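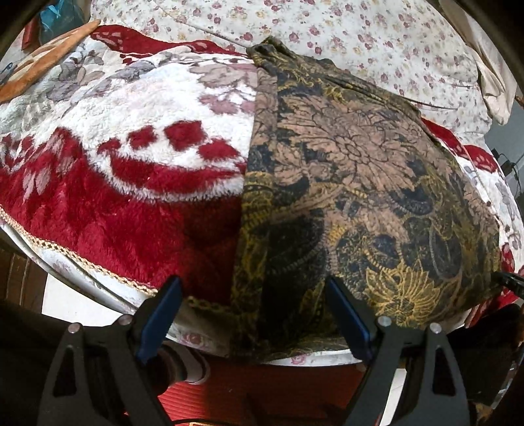

Week Four: Teaching by Hand, Teaching from the Chair

Filed under: Course Notes, Robot Learning, Soft Things

Welcome back, everybody, and thank you for bearing with last week's room change. These notes go with the Lumbao practical, so please read them before you come down to the workshop, and bring them with you if you can (on paper is best, the tables get crowded and laptops end up under a blanket).

So far we have talked about robots that are told what to do, line by line. This week we turn to robots that are shown. You do the job yourself, in some form or other, and the recording of you doing it becomes the lesson. I have a soft spot for this part of the course, I admit, partly for the reason that so many people who thought they were "not technical" turn out to be very good at it. Anyone who has folded laundry for a family of six has something to teach a machine.

1. Three ways of showing

The oldest way is to take hold of the arm itself and move it. The motors are set to go slack enough that you can push the wrist where you want it, and the joint positions are saved as you go. It feels lovely for slow, firm tasks like wiping a counter. With cloth it is clumsy, as you will find – your own hands and elbows keep getting between the arm and the thing it is trying to pick up.

The second way is remote control, which in our workshop means the Laltivside leader arms. You sit in the chair, you move a small arm, and the big one copies you. Everything you record is something the robot can really do with its own joints, and that is worth a great deal. The price is that you lose most of your sense of touch. Salim Mutiso, who ran the practical in May, used to have people close their eyes and pick up a scarf with their fingers first, then with the leader arm, and the look on their faces after the second go was a lecture all by itself.

The third way is the hand-held gripper. You carry the robot's fingers around without the robot, squeeze the handle to close them, and a camera mounted on the tool records what the fingers are facing. You can take it out of the building, into a bedroom or a kitchen, and work almost at your natural speed. What you have to keep in mind is that an arm must later be able to follow the path you took. If you reach over your shoulder or twist around a bedpost, you may have made a beautiful recording that no arm can use.

2. Why we start with cloth

Students always ask for cups and blocks, and I do understand, they are cheerful and they behave. A cup has one shape. A shawl has as many shapes as you have patience for, and it takes up a new one each time you let go. Add a plush blanket underneath, with a bold pattern of its own, and even finding where one piece stops and the next begins becomes a proper question.

Look back at the heap on the opening page with that in mind. The dark cloth with the flowers and paisley lies across the red and white fleece, and its lower hem hangs over the pale rim near the right-hand finger. A hem like that is a good first place to grasp. There is an edge to close on, and the fingers can come at it without digging down into the pile of the blanket. The bunched point at the top of the same cloth is tempting too, but close on a bunch and you can't be sure how many layers you are holding. Then think about the narrower strip where the fabric doubles over. Would you take that first? Yiran Pan and I have argued about it over a good many lunches and I would like to hear your side.

3. What makes a demonstration worth keeping

Start with your fingers open and in clear view. Pause for a breath before you move, and again after you close. People leave these pauses out when they are nervous, and the recording becomes one long smear in which it is hard to say when anything was decided.

Pick a way of doing the task and stay with it for the whole set. If Chanida Suwannarat lifts by the hem and her partner lifts by the middle, the model may learn something halfway between, and halfway between is usually thin air. Agree on it at the start. Write it on the sheet.

Vary the cloth, though! Rumple it, turn it, slide it to the other side. Same method, different mess.

Keep some of your fumbles, too. If the cloth slips and you go back for it calmly, that recovery is useful and I would like to have it. If you drop the tool, or sneeze, or stop to answer the door, mark the recording as discarded and carry on. The Bulik logging sheet has a column for this. Please use the column and not the margin.

4. Numbers for the practical

Each pair records 30 demonstrations with the hand-held gripper and 14 from the chair. I know the second number looks stingy. Wait until you have sat there. Last term's class ended with 494 recordings, of which 365 were kept after review, and I was very pleased with that.

Yaowalak Pongsiri will be on the review desk and will go through your first few with you before you record the rest. Do wait for her.

5. To hand in

One page, by Sunday evening, in the Tudham folder. Tell me which grasp you chose and why, which recordings you threw out, and where the two methods felt different in your hands. Plain language is fine. If a sketch of the fabric says it better, put in a sketch – I can read most handwriting and I like the drawings.

Questions to the usual address. Next week we look at what happens when the model meets a cloth it has never seen, so if you have an ugly old scarf at home, bring it along.

Tagged: teleoperation, demonstrations, grasping cloth, workshop handouts

14 comments

Share this page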